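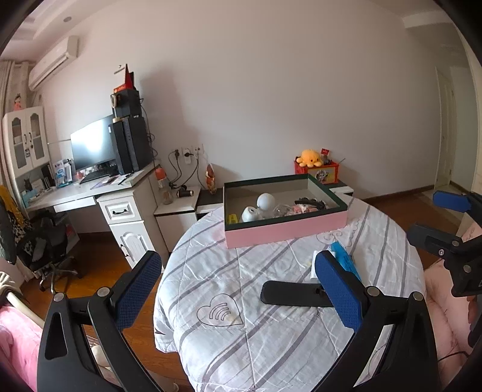 Grivik 家居售后工单
工单编号：640
提交时间：2018年7月
提交人：Afaf Karam
商品：Wilix 长方形收纳盒，粉色外壁，深绿色盒口，浅灰内衬，带盖
购买渠道：Grivik 网店
问题分类：配件不合 / 盖子盖不严
附加问题：疑似掉色
优先级：普通
状态：已关闭

【客户描述】

盒子收到以后一直放在卧室用，装些零碎东西。刚开始没怎么用盖子，这周收拾房间，想把盒子盖上塞到床头柜旁边，才发现盖子盖不上。准确地说是能放上去，三个角都能按到底，最后一个角按下去就弹起来。换到那个角先按，对面的角又弹起来。

盖子我掉过头试过，一样。用力压着能合上，手一松就开。

另外还有一件事。盒子平时会放在床上翻找东西，我的被子是白底的，上面有灰色和浅紫色的斜条纹，前两天看到白底的地方有一小片淡淡的粉色，位置差不多就是平时放盒子的地方。不确定是不是盒子外壁掉的颜色。被子是新换的，之前没有这个印子。

我想知道盖子能不能单独换，以及盒子掉不掉色。不想整个退回去，里面的东西没有别的地方放。

【自动回复】

您的工单已登记，客服将按提交顺序处理。处理期间请保留商品及全部配件，请勿自行加热、裁剪或粘贴盒体。

【客服回复一】

Afaf Karam 您好，工单已转到收纳类商品组。

先确认几个情况，麻烦您逐条回一下：

一、盖盖子的时候盒子放在什么地方，是桌面、地板，还是床上。
二、盖的时候盒子里有没有东西，有没有高出盒口的。
三、深绿色的盒口是一圈卡上去的边条，请沿着边摸一遍，看有没有哪一段翘起或者松动。
四、弹起来的是不是始终同一个角。
五、盒底有没有标签，标签上印的批次请抄给我们。

关于颜色的问题，请先不要洗被子，也不要用湿布擦盒子外壁，等做完后面的测试再处理。

【客户回复】

一、在床上盖的。盒子平时在床上打开，找完东西就顺手盖。
二、有东西。一个白色的球，一个小的白色杯子一样的东西，发夹，一个透明塑料袋，还有一个粉色毛绒的小东西，再就是些零碎。球是里面最大的，我目测没有高出来，但没有仔细比过。
三、摸过了。三边都很平，靠近弹起来那个角有一小段，手指能感觉到一点台阶，别的地方没有。
四、是同一个角。前面说“换到那个角先按，对面的角又弹起来”，是因为压住它别的地方会翘，不压的话就总是它翘。
五、盒底标签有一半被撕掉了，批次看不全。盖子内侧没有标签。

还有一点要补充，盖子本身放在平的桌面上是平的，四个角都贴着桌面，没有晃。

【内部备注】

同类问题先排除软面放置。床垫和被子是软的，盒体受压会扭，盖子的四个扣位对不齐，现象跟客户说的很接近。这个型号的盒体是薄壁，装了东西更明显。

边条有台阶这一点值得注意。如果软面排除以后仍然弹开，就查边条。

掉色的事暂时没有结论。外壁颜色是料里带的，正常不掉，但出厂前擦拭不彻底的话，表面可能有残留色粉。做干擦和湿擦两次测试。

【客服回复二】

谢谢您写得这么细。请按下面的顺序做，每做完一步试盖一次，把结果记下来。请不要几步一起做，不然不好判断是哪一步起的作用。

第一步：盒子里的东西不动，把盒子从床上搬到硬的平面上，书桌或者地板都可以，试盖。

第二步：把里面的东西全部拿出来，仍然在硬平面上，试盖。

第三步：空盒状态下，用一把直尺横着搭在盒口上，从一头移到另一头，看尺子下面有没有缝，缝最大的地方在哪里。

第四步：对着有台阶的那一段边条，用拇指从中间往角上推，推的时候往下压，听有没有“咔”的一声。如果有，再试盖。

第五步：如果还是不行，请量一下盒口外沿的长度和盖子内沿的长度，都量长边，单位用毫米。

【客户回复】

第一步做了。书桌上放着显示器和主机，腾不出能平放盒子的地方，所以放在地板上做的。比在床上好一些，弹起的高度变小了，但还是盖不严。

第二步做了。空盒在地板上，跟第一步结果一样，没有变化。看来不是东西顶着。

第三步，尺子搭上去，大部分地方没有缝。到有台阶的那个角附近，尺子被顶起来一点，另一头就有缝了。我拿卡片塞进去比了一下，差不多3毫米。

第四步推了好几次，没有听到声音，边条也没有动。推得手指有点疼。

第五步明天做，手边的尺子不够长，要去借一把卷尺。

【内部备注】

软面因素有影响，但不是主因。内容物排除。

边条在角上高出一块，没有归位。正常装配时，边条内侧的卡舌要全部落进盒壁上沿的槽里，角上的卡舌最后压。角上没压进去，盖子就会被这个角顶住。

推不动有两种可能：一种是槽里有异物，常见的是注塑毛边；另一种是边条下缘已经骑在槽外，从上面往下压是压不回去的，要先抬起来再装。

等客户量完尺寸再回。尺寸如果不对，就不用折腾边条了。

【客户回复】

量了。盒口外沿长边是556毫米，盖子内沿也量了，比盒口大一点点，卷尺上看大概就是一条线的宽度，说不准。短边没有量，盖子短边方向左右是能晃一下的，感觉不紧。

顺便说一下，我把盖子翻过来盖，四个角也都搭得上，只是当然扣不住。

【客服回复三】

尺寸没有问题，556毫米就是这个型号的盒口长度，盖子也是配套的，暂时不需要换盖子。

问题集中在那段边条上。请您把那个角的边条拆下来重新装，不需要工具，步骤如下：

先把盒子放在地板上，空盒，翘起的角朝向自己。

从离角一掌远的地方开始，用指腹勾住深绿色边条的外下缘，慢慢向外、向上掰，直到听到卡舌脱出来。不要从角上直接掰，角上的料最厚，硬掰容易发白。

往角的方向一点点松开，过了角以后再松一小段就可以停下，整圈不用拆。

边条松开后，看盒壁上沿的槽。请用手指或者棉签沿着槽走一遍，有毛刺、碎屑、线头都清掉。再看边条内侧的卡舌，看有没有断的、弯的。

清理完以后，先对准角，把角上的卡舌按进去，再往两边按。顺序跟拆的时候相反。装好以后用掌根把整段压一遍。

最后试盖。在地板上试一次，再在床上试一次，两个结果都请告诉我们。

边条拆的时候声音会比较大，是正常的。如果有卡舌断了，请停下来，我们补寄边条。

【客户回复】

拆下来了。声音确实大，我以为断了，看了一圈没有断。

槽里有东西。角上有一小片透明的塑料，薄的，像是包装膜的一个角，一半夹在槽里，一半在边条下面。用发夹的尖头把它挑出来的，棉签够不进去。挑出来以后槽里就干净了，没有别的。

卡舌里面有一个稍微往里弯，用手可以掰正，掰正以后它又慢慢弯回去一点。

重新装了。按角的时候这次有声音，很清楚。装好以后摸，台阶没有了。

试盖：地板上，四个角都能按到底，松手不弹。床上，能按到底，也不弹，但是如果从一边把盒子提起来，那个角会自己松开一点，要再按一下。

【内部备注】

原因找到：边条角上夹了包装膜，卡舌未入槽。属于装配时带进去的，不是客户使用造成。

弯的那个卡舌估计是长时间被薄膜顶着变形的。单边提盒时松开，就是这一个卡舌吃不住力。建议补寄一条边条，盒体和盖子不换。

把薄膜的情况抄送给供货方，让他们查套袋工序。

【客服回复四】

主要原因就是那片薄膜，它把边条顶高了，盖子在那个角上一直落不下去。辛苦您挑出来。

剩下的松动跟弯掉的卡舌有关。我们给您补寄一条深绿色边条，从 Boutros 仓发出，不收费，旧的不需要寄回。收到以后整圈更换，顺序是先装四个角，再装直边。

在收到新边条之前，请双手托住盒底搬动，不要只提一边，也不要提着盖子走。

下面处理颜色的问题。请做两次擦拭测试：

干擦：拿一块白色的干棉布，在盒子外壁不显眼的地方来回擦，用平时擦桌子的力气，看布上有没有粉色。

湿擦：换一块干净的白布，蘸清水拧干，在另外一个位置擦，看布上有没有粉色。

两次请用不同的位置，不要在同一块地方重复。盒子外壁跟被子接触最多的是底边，底边也请单独擦一次。

被子那边，请告诉我们印子的形状，是一条线、一个角，还是一片。再看一下印子附近有没有放过别的粉色或者红色的东西。

【客户回复】

干擦：外壁侧面，布上没有颜色。底边，也没有。

湿擦：侧面没有。底边，布上有灰，是灰尘那种灰，不是粉色。

被子上的印子是一小片，边缘不齐，不是线。如果是盒子底边蹭的，我觉得应该是直的，所以现在也怀疑不是盒子。

附近放过的东西，我想了一下。床头柜上有一个红色的盒子，上面坐着一只黄色章鱼毛绒玩具，旁边有个红色包装的小东西。那个红色盒子收拾的时候在床上放过，前后就放了一会儿。收纳盒里还有一个粉色的毛绒物件，也拿出来放在床上过，就是做第二步清空的时候，不过印子在那之前就有了。更早有没有拿出来放过，记不清。

床上还有一包蓝白包装的东西，应该不相关。

【客服回复五】

从测试结果看，收纳盒外壁没有掉色。边缘不齐、成片的印子，也不太像硬边留下来的。

请再用同样的方法试一下红色盒子的底面和那个粉色毛绒物件。毛绒的东西请用湿布轻轻按，不要擦，按一会儿拿开看布。红色盒子如果是纸做的，湿布只按一个小角就够。

这两样不是我们的商品，测试只是帮您找原因，不做也可以，不影响补寄。

【客户回复】

做了。红色盒子的底面，湿布按上去有很淡的红色。毛绒的没有。

那应该就是红色盒子。收拾那天我擦过床头柜，柜面可能没有干透就把盒子放回去了，后来又拿到床上。这个我只能猜。

想问一下被子怎么洗。是 Drutar 的，洗标上只写了不可漂白和低温熨烫。

【客服回复六】

被子不是我们这边售出的，洗涤请以洗标为准，我们只能给一般的做法：

先不要用热水。用冷水把印子打湿，滴一点中性洗涤剂，用手指轻轻揉，不要用刷子。放一会儿，再用冷水冲，对着光看颜色有没有变浅。变浅就重复做，直到看不出来，再整条洗。如果没有变化，请不要加大用量，送去干洗店问一下。

晾干之前不要熨，也不要烘。颜色没有去干净就受热，后面会更难处理。

印子旁边如果是浅紫色的条纹，揉的时候尽量只碰白底，先在被角的条纹上试一下会不会晕开。

红色盒子以后建议垫一张白纸，或者就固定放在床头柜上，不要放在浅色的布面上。

【客户回复】

好的。先在被角试了，条纹没有晕。印子揉过以后变浅了，还没有完全掉，我明天再做一次。

边条大概什么时候到？收纳盒现在先用着，东西都放回去了，盖子没有扣，虚盖着。

【客服回复七】

边条已经从 Boutros 仓出库，正常5个工作日内送到。包装是一个扁的长纸袋，边条是卷着放的，拆开以后请先摊平放一晚，让它回直了再装。直接装的话，直边中间会往外鼓。

虚盖没有问题，请不要在盖子上压重物。

【客户回复】

收到边条了。颜色跟原来的一样，对着窗户看新的稍微亮一点，不介意。

摊平放了一晚，第二天早上装的。先装四个角，都有声音。直边有一处第一次没有按进去，抬起来重新按就好了。旧的边条整圈拆下来的时候，我又看了一遍槽，没有别的薄膜。

试盖结果：
地板，空盒，合上，不弹。
地板，装东西，合上，不弹。
床上，装东西，合上，不弹。
床上，装东西，从一边提起来，不松。
双手托着走到门口再走回来，不松。

球放在中间的时候没有碰到盖子，挪到边上也没有碰到。

被子洗过了。第二次揉完基本看不出来，整条洗完晾干，对着光找也没有找到，就当是洗掉了。心形图案那一块没有褪，那边离印子有一段距离，我本来有点担心。

还有一个小问题，不急：盖子合严以后不太好打开，要用指甲抠。是不是正常的。

【客服回复八】

新边条装上以后会比旧的紧，用一段时间会松一些。打开的时候不要抠角，请在短边中间往外推一下盒壁，再把盖子往上抬，这样比较省力。短边中间的边条下面有一个浅的凹位，手指可以放在那里。

如果过了一阵还是紧，可以用干布把边条上沿擦一遍，把脱模时留下的一层滑剂擦匀。请不要抹油。

【客户回复】

找到那个凹位了，之前一直以为是划痕。从那里推就能打开。

没有别的问题了，可以关闭。旧边条我留着，家里还有一个抽屉缺一条挡边，看看能不能剪一段用。

【处理结论】

盖子盖不严：盒口边条角部槽内夹有包装薄膜，边条未归位，角上卡舌受压变形。清除薄膜并整圈更换边条后恢复正常。责任归装配环节，补寄免费。

疑似掉色：收纳盒外壁干擦、湿擦均未见掉色，底边湿擦仅见灰尘。客户自测红色盒子底面湿擦有淡红色，推断印子来自该盒，与本商品无关。被子由客户自行清洗，已反馈洗净。

开盖费力：属新边条正常状态，已告知开盖位置。

【后续事项】

已将薄膜情况告知 Wilix，请其在装边条之前检查盒口，套袋放到装边条之后。对方回复会看一下工序顺序，未给时间。

商品页说明需要补两句：一句是开盖凹位在短边中间，一句是请放在硬的平面上盖盖子。说明书配图里没有画凹位，1月那次改版的时候删掉了，建议恢复。

客服常见问题里加一条“一个角总是弹起”，排查顺序为：换硬平面、清空、直尺检查盒口、拆角部边条看槽。量尺寸放到最后，本次量得偏早，客户还要另外去借卷尺。

批次标签缺失，无法追溯同批库存。仓库那边抽看现有库存的盒口四角，重点看有没有透明薄膜，结果另开工单记录，不在本单更新。

工单关闭。如再次出现弹开，请在本单下回复，系统会自动重新打开，不需要重新提交。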